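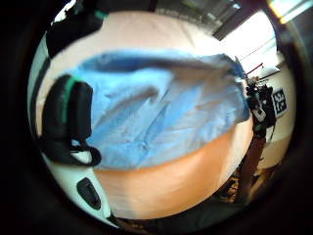
Brondport, 2022-08-28
By Sum-yee Tsang

Notes for the session on sovereign lending. These are my own notes tidied up a bit, so forgive the shorthand. Read them before you open the Castutstead reading, which is denser than it needs to be (sorry, it's the only one I like).

We left off last time with why a government borrows abroad at all. Tax money comes in slowly and a port has to be paid for now. Fine. Today I want to get into who does the lending and what they ask for in return, and we'll do it with a country I've made you all work with before, Plodomano.

Plodomano wants 500 million dollars for a rail line. It has two places to go. One is the bond market, where lots of investors each buy a small piece of the debt. The other is a state-owned bank in a bigger country, which I've called Kwok Bank in the worksheet. Bonds are public: you can look up the interest rate, the due date, most of the small print. A loan from Kwok is a private contract, and you may never see it. Keep that difference in your head, it matters a lot once things go wrong!

Now, collateral. Kwok will often ask for something to back the loan, and with an oil exporter that usually means oil. Plodomano ships barrels, the buyer pays into an account that Kwok controls, Kwok takes its installment, and whatever is left goes home to the treasury. Students tend to think this makes the loan safe for both sides. It makes it safer for Kwok. If the price of oil drops by half, Plodomano has to ship twice as many barrels to make the same payment, and those are barrels it was counting on for salaries and imports.

Work this through on paper. Say the installment is 453 units of local money at the old exchange rate. The currency slips and the same dollar payment now costs 547. Nothing in the contract changed, the dollars are the same — but the finance ministry has to find 94 more units from somewhere. Liviu Voicu asked me in April whether the country could just print them. It can, and then the currency slips again. We'll come back to that loop when we do inflation.

A word on restructuring. When a country can't pay, it sits down with its lenders and asks for more time or a smaller bill. With bonds there's a fairly well-worn path, slow and bad-tempered as it is. With a mix of bonds and private state loans, each group wants to know what the other one is getting before it gives up a cent. So everybody waits, and the interest keeps adding up.

For next session, do worksheet questions one through four. In question three the total debt is 3,493 million, and yes, the older copies have a different figure, please cross it out. Bring a calculator — phones are okay. Liviu has spare copies of the reading if yours has gone missing.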